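Tolasis Opens Orders for Pitow Square Table and Wire Basket

30th July — Furniture maker Tolasis today opened orders for Pitow, a small square table with rounded corners, and a low wire basket sized to stand on it. Deliveries to trade customers begin in September.

The top is finished in a clear matte coat that leaves the grain visible. 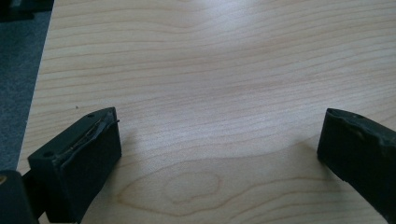
Pitow tabletop, light wood with wavy grain.

"We match the tops by tone and leave the figure as it comes," said Yaryna Moroz, product manager at Tolasis. "Two tables from one batch will differ."

The range is intended for shared kitchens and break rooms, where cups and bottles are set down and moved many times a day. The coating was put through 2,876 wipe cycles at the company's workshop.

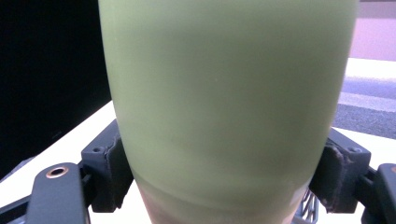
Pale green tumbler, close view.

The basket has a solid base and open vertical bars. It is sold separately or with the table, and ships assembled. The table ships flat with six bolts and a hex key.
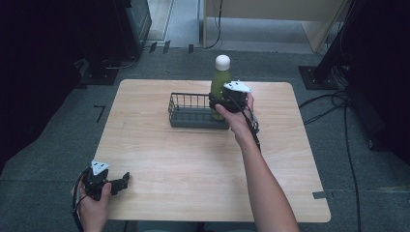 Pitow table on dark gray carpet, with the wire basket and a green bottle with a white cap.

Replacement parts will be stocked for 10 years. Drinkware is not included.

Trade inquiries: Nahom Yimer, Tolasis sales office. Press inquiries: Mayuree Srithong, Tolasis.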